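Why do telescopes have to move?

If you point a telescope at a star and leave it alone, the star slides out of view. With a strong eyepiece this can happen in less than a minute. The star has hardly moved at all. You have, because you are standing on the Earth and the Earth is spinning.

The Earth turns once a day, from west to east. It carries you, your garden and your telescope with it. This makes the stars seem to drift the other way, from east to west, just as the Sun and the Moon do.

You may not notice the drift when you look up with only your eyes. A telescope makes things look bigger, but it makes the drift look bigger too. It also shows you a very small patch of sky, so a star can cross that patch quickly.

What the mount does

The part that holds up a telescope is called the mount. Some mounts are moved by hand. Others have a motor that turns the telescope slowly, at the same speed as the sky seems to turn. This is called tracking.
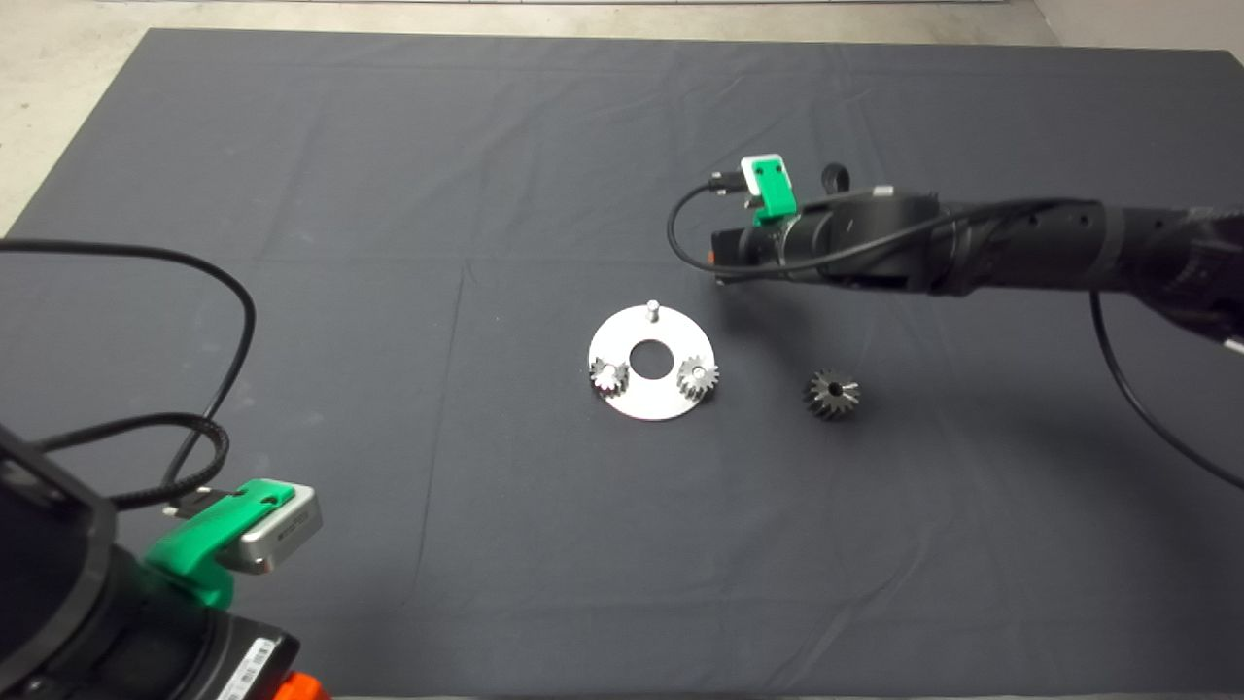 A motor spins much too fast to follow a star by itself. Gears slow it down. When a small gear drives a large one, the small gear has to go round several times before the large one goes round once. If you put a few pairs together, the last gear can turn so slowly that you cannot see it moving.

The observatory on the hill at Jastville has a tracking telescope called the Hunt. On open evenings in October, visitors can look at Saturn through it from 7 o'clock. There are 11 steps up to the eyepiece, and the planet stays in the middle of the view while everyone in the queue takes a turn.

Try it yourself

You need a cardboard tube, some sticky tape and a chair. Ask a grown-up to come outside with you after dark.

Tape the tube to the back of the chair so that it points at a bright star. Look through it and check that the star is in the middle. Wait 4 minutes without touching the chair, then look again. The star may be a little to one side — the thinner your tube, the easier this is to see.

Never point a tube, binoculars or a telescope at the Sun. It can damage your eyes for good.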